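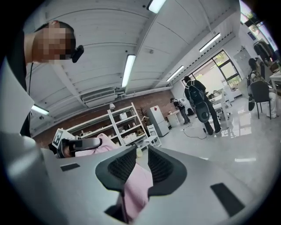
Light pink fabric, gathered into soft folds.

Skurnis Opens Fall Season of Free Mending Evenings, With Room for 157 More Neighbors

HOSTA – Skurnis, the fabric and sewing shop on the corner of Mill and Second, is happy to announce that its free mending evenings will return in September, and that they will be bigger than ever. After a spring season that filled every chair we own (and a few we borrowed from the bakery next door), we have taken over the old shoe store on the other side of our back wall, and there is finally space to spread out a bedsheet without knocking over somebody's coffee.

For those who haven't been to one, a mending evening is a simple thing. You bring something that needs fixing, a pair of jeans with a blown-out knee, say, or a blouse with a seam letting go under the arm, and you sit down at a big table with other people doing the same. Our staff go from chair to chair and help. Thread, needles, pins, patches and plain buttons are on the house. If you have never held a needle in your life, come anyway! Plenty of our regulars started out that way, and several of them now hem their own curtains.

Last season, guests at the Hosta shop repaired 652 pieces of clothing and household linen. Socks led the list by a long way, followed by jeans, children's coats and one very large canvas awning that took up two full evenings and most of the floor.

"We started this because folks kept coming to the counter with a torn shirt in a bag, asking if it was worth saving," the shop said in a statement. "Most of the time it was, and all they needed was an hour and some company. We have loved getting to know so many of you over a pile of darning, and we can't wait to have you back."

The fall program adds a few things that guests have asked for. The first evening of each month will be set aside for knits, with help on ladders, snags and moth holes. Another will cover delicate fabrics, the slippery and floaty kinds that scare people off, and will go over hand-rolled hems and how to press a pleat without leaving a shine. Plekix, the thread maker based in Baran, has kindly given 200 spools in mixed colors, so matching that odd shade of green should be a good deal easier this year.

Evenings run from 6 p.m. to 8:30 p.m., with the door open from 5:45 for anyone who wants a seat near the window. Each guest may bring up to two items, washed please. Six sewing machines will be set up along the wall and shared by turns. Children are welcome with a grown-up.

The first sign-up sheet has 80 places and is at the front counter now. The remaining 77 will be released in October.

About Skurnis
Skurnis sells fabric, yarn, notions and patterns from its shop in Hosta, and offers alterations and classes all year.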